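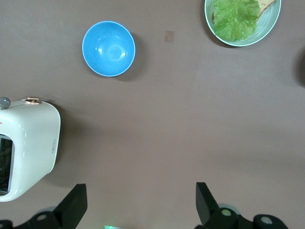
*Attachment 1 – table 3, top view. Toaster at left, blue bowl, plate with toast and lettuce.*

**Ticket 3955**
**Subject:** Breakfast table – tan mark on tabletop, uneven toast
**Opened by:** Sena Amissah
**Assigned to:** Kwabena Fiadzo
**Site:** Ametepe break kitchen, Trirnville
**Priority:** Low
**Status:** Closed, one item moved to a separate ticket

**Reported problem**

Two items on the same table.

1. Small tan rectangle on the brown tabletop, right of the blue bowl. Looks like tape or a sticker. Does not come off with the normal wipe-down.
2. White toaster browns one face of the bread more than the other at setting 3. Reported by several people on the early shift. Worse with thick slices.

**Log**

**Entry 1 – K. Fiadzo**

Attachment reviewed. The mark shows lighter than the tabletop and has straight sides, so I am treating it as adhesive residue or a label until checked by hand. The toast in the attachment is mostly under the lettuce leaf. The crust that shows is golden brown, but the browning can't be compared face to face from this. Need a plain slice, both sides, no toppings.

Sena, please confirm:

- what was used for the wipe-down
- whether the toaster is plugged into the wall or into the Mametti power strip
- when the crumb tray was last emptied

**Entry 2 – S. Amissah**

Wipe-down was warm water and dish soap, soft cloth. Toaster is on the power strip, shared with the kettle. Crumb tray: no record on the sheet after December.

**Entry 3 – K. Fiadzo**

On site March 19, 2019. Moved the bowl and plate to the counter and worked on the mark first.

- Fingernail test: edge lifts slightly at one corner. It is tape, paper type, and it has been there long enough to go hard.
- Cloth soaked in warm water, laid over it for 3 minutes: no change.
- Cooking oil on a paper towel, 8 minutes: tape softened and came up with a plastic scraper. Some glue left behind.
- Second pass with oil, then dish soap, then clear water: glue gone.

The finish under the tape is slightly darker than the rest of the table. Not damage. It had less light and less wiping. Leave it alone, and do not use the scouring pad on it. The pad will leave a shiny patch on a matte surface and that can't be put back.

**Entry 4 – K. Fiadzo**

Toaster. Unplugged, cooled, tray removed. Tray was full to the lip. Emptied, washed, dried, refitted. Turned the toaster over the sink and tapped it; more crumbs and a piece of crust came out of the rear slot.

Test with plain white bread, one slice per run, full cool-down between runs:

| Run | Outlet | Setting | Result |
|---|---|---|---|
| 1 | Power strip | 3 | Wall-side face darker |
| 2 | Wall | 3 | Wall-side face darker, less than run 1 |
| 3 | Wall | 3, slice centered by hand | Even |

The power strip makes no difference that I can prove from two runs, but a toaster and a kettle should not share it anyway. Moved the toaster to the wall outlet.

The slice leans toward one side of the slot when it is dropped in. The guide wires on that side are not closing all the way when the lever goes down. Thick slices probably sit even closer to the element, which fits the original report.

**Entry 5 – Eamon Nic Giolla**

Can the guides be bent back? We did that on the old Soteck in the upstairs kitchen and it held for a year.

**Entry 6 – K. Fiadzo**

Not doing that with the cover on, and I am not opening a heating appliance for a browning complaint. Raised a separate ticket with Fiifi Essien for repair or replacement. Until then, use regular sliced bread, center the slice before pushing the lever, and don't go above setting 3.

**Entry 7 – S. Amissah**

Tried it this morning with sandwich bread, both faces the same. Thick slices still catch on one side. Table is clean where the tape was; the darker patch is only noticeable from the window end. Added the crumb tray to the weekly sheet.

**Entry 8 – Lamisi Odoi**

Closing. Mark removed, toaster usable with the limits in entry 6. Guide wires tracked under Fiifi's ticket – please add any new toast complaints there and do not reopen this one.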